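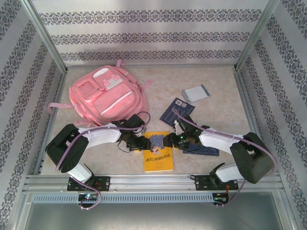 Backpack and book: the daily load is up for a change at Lukside.

Lockers are coming back to Lukside Middle School

10 March 2020

Well, it's happening. After all the back and forth, Lukside Middle School is going to have lockers again, starting when the kids come back after summer break. The school board voted on it last night, it passed easily, and I was home in time to eat leftovers in front of the TV.

If you're new in town you may be wondering how a middle school ends up without lockers in the first place. The old ones came out when the building on Cokinach Road was remodeled. They were the tall tan kind, dented at knee height, and half of them you had to kick in just the right spot to open. The idea back then was that everybody would be on laptops soon, the halls would be wider and quieter, and the kids would stay in one wing most of the day anyway. I remember sitting through that meeting too, and I'll admit I nodded along. It sounded pretty sensible!

Then the kids started carrying everything. The laptops did come, but the books never left, so now it was both. Add a lunch, a water bottle, gym shoes, a coat from December on, and a trombone if you're unlucky enough to have a child who picked trombone (I am, and I love her, and it's a very large case). My daughter's bag weighed 13 pounds on our bathroom scale one morning and that was a day without gym.

So here's what was decided, as best I could write it down from the third row.

The lockers will go in over the summer. The company that won the job is Drilico, which also did the new shelving in the high school art rooms. They'll be half height, stacked two high, and each kid gets one. No sharing, which was the question I heard more than any other in the parking lot beforehand. Sixth graders get the ones closest to the main office, seventh and eighth graders get the long hall by the gym. There was some grumbling from the eighth grade parents about the gym hall being far from the science rooms. It is far. I've walked it in heels at an open house and I wouldn't want to do it in a hurry either.

The locks are built in, with a dial. Kids will get their combination on the same sheet as their class schedule. The office keeps a master key, and yes, the school can open a locker if there's a reason to. That got a few minutes of discussion, all of it polite. The rule will be printed in the student handbook, and the principal's office says parents will be told if a locker is opened for anything other than a jam.

Passing time between classes is going up to make room for locker stops. It's three minutes at the moment, and it'll be five. To make up for it, the first bell moves a little earlier. The bus times for next year aren't set yet, so please don't call the bus garage. They said this twice at the meeting and they sounded like people who've been getting calls.

Now the part I actually went for, the money. I'm not going to pretend I followed every line of the handout, but the short version is that the lockers are being paid for out of the building fund and there's no new tax and no fee for families. Somebody asked about a rental fee, like they charge over at the high school, and the answer was a flat no for the first year. What happens after the first year I couldn't tell you. I asked, and was told it would be looked at along with everything else in the next budget. Take that however you like.

The board had letters from 62 families, and the stack was sitting right there on the table with a rubber band around it. Most were in favor. The ones against were mainly worried about noise and about kids hanging around in the halls being late, plus a couple from people who remember getting shoved into a locker in their own school days and didn't care to see them return. I thought those were fair letters, to be honest with you. The half-height kind is supposed to help with that, and there'll be an adult posted at each end of the gym hall between classes.

I should say something about the backpack rule, too, as I've already had texts about it. Once the lockers are in, backpacks stay in them during the school day. Kids can carry a book or two, a laptop and a pencil case from class to class, but the big bag stays put. A small drawstring bag is okay. A purse is okay. Rolling bags will still be allowed with a note from a doctor, and those can go to class. Instruments go straight to the band room in the morning, same as now, and stay there until the last bell.

This is where it got lively. One dad stood up and said his son has two classes upstairs, lunch, then a class in the portable out back, and there's no way he's getting to the gym hall in between, so what's he supposed to do with his coat? The answer was that he can wear the coat. Which, fine, but I saw a lot of faces around me doing the math on their own kid's schedule. The school says it'll take a look at the portable classes in particular before fall, and there might be hooks put up by the door out there. I'd like to see those hooks. My own kid has lost two jackets in that portable and one of them was nearly new.

A teacher spoke in favor of the rule, and I hadn't thought about it from that side at all. She said that with all the bags on the floor she can barely get down the rows to help anybody, and she's tripped over straps more than once this year. The fire marshal apparently had a few words about bags in the aisles as well when he came through. After hearing that I kind of stopped worrying about the pencil case limits.

There's a practical side for those of us who buy the stuff. The new lockers will be 14 inches deep. That's plenty for a regular school bag, but if you've got one of those giant hiking-style packs with the frame, it may not go in. Bring a tape measure before the fall sales! I know I'll forget and end up in the parking lot holding a bag up against my arm and guessing. The school is going to put one sample locker in the front lobby later this spring so families can come by and try their bags in it. I like this idea a lot and will be the one in there with the trombone, just to see.

As for textbooks, nothing changes this year. Next year, math and social studies will keep a class set in the room, so those two books can live at home on the kitchen table (or under the bed, in our house). Science and English books still travel. There was talk of buying a second set of the science book too, but that one is thick and costs a lot, and it was put off.

A bunch of us walked over to Siriwan afterward for iced tea and spring rolls, still going over the bell schedule. They were close to closing and very nice about it. The general feeling at our table was relief, with some doubt mixed in about whether sixth graders can learn to work a dial lock. I'd forgotten that was even a skill. I had to explain the whole thing to my daughter when I got home - right, then left past the number once, then right again - and she looked at me like I was describing how to churn butter. She has a bike lock in the garage with the same kind of dial and I've hung it on the fridge door handle for practice.

There will be a practice afternoon for incoming sixth graders in August, the same day they pick up their schedules. Kids can find their locker, try the combination, and put up a magnet or a mirror if they want. Magnets only, no stickers and no tape. Shelves from home are allowed as long as they come out at the end of the year. Older kids can stop by that afternoon too, but the sixth graders get first turn.

A few odds and ends I scribbled in the margin. The color will be dark blue, picked from three choices by the student council, and it beat green by a hair. The display cases by the gym have to move to make room, so if your family has a trophy or team photo in there, it's going to the hall outside the library. The mural stays where it is (I was so glad to hear it, half the town painted on that thing). And the lost and found is being cleared out before the crews come in, with whatever's left going to the clothes closet at the church on the corner. It's around two full tables of stuff at this point. I spotted one of our jackets in there from the doorway, so that's one down.

If you've got questions, the full locker plan is at the front desk of the school and at the public library, and the office will mail you a copy if you ask. Comments on the backpack rule are still open through the end of the month. You can write them on paper or send an email, and please put your child's grade on it so it gets to the right person. The next board meeting is at the usual time in the school library, with the bus schedule first on the list.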